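Soaking soybeans: how much water?

skesalero70
2024-07-17
First go at soya milk. Do I cover the beans by a bit or fill the pot? The packet says nothing useful.

Kaplan_k
Fill it well up. They swell a lot, and the top ones stay hard if they poke out.

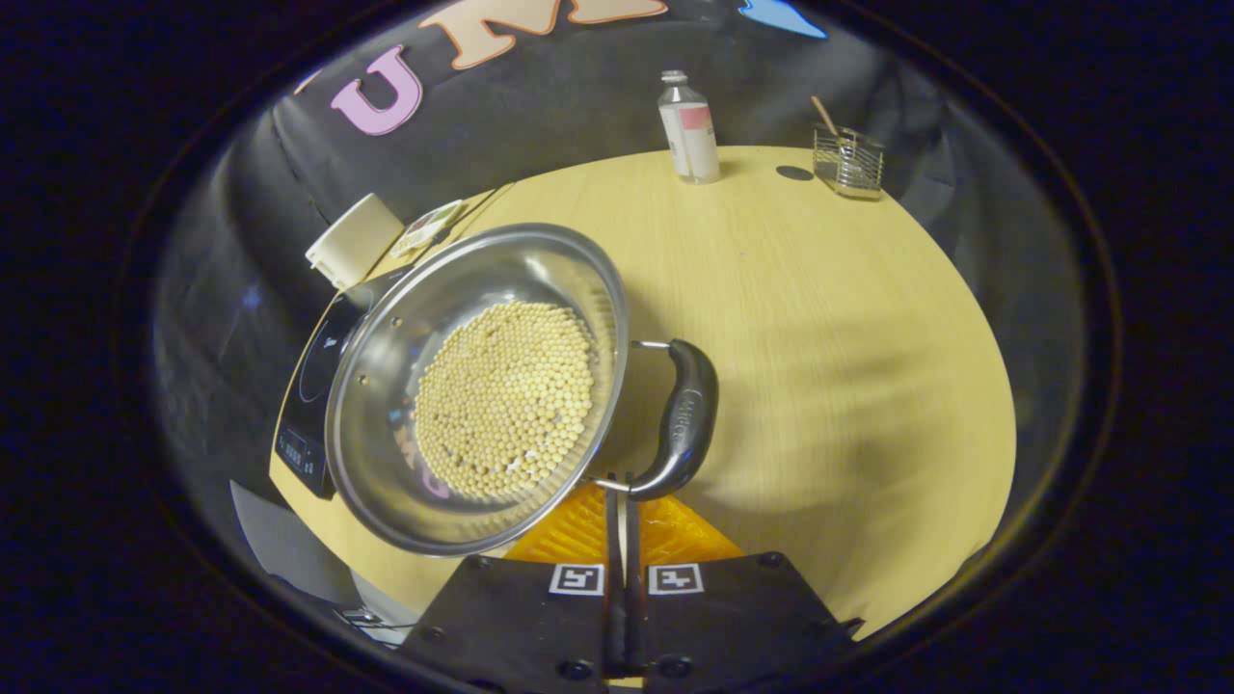

Soybeans in the steel pot

skesalero70
Those are mine, in the Midea with the black handle. Is the pot big enough?

skoketia
Plenty. I'd only do eight hours in July, and in the fridge.

Kaplan_k
Disagree, eight is short. I do twelve all year and never had a bad batch.

skoketia
Mine went sour on the worktop at ten. Depends on your kitchen.

skovley666
Pick out the dark bits first and rinse twice. Change the water halfway if it foams.

skesalero70
Ta. Fridge and twelve hours then.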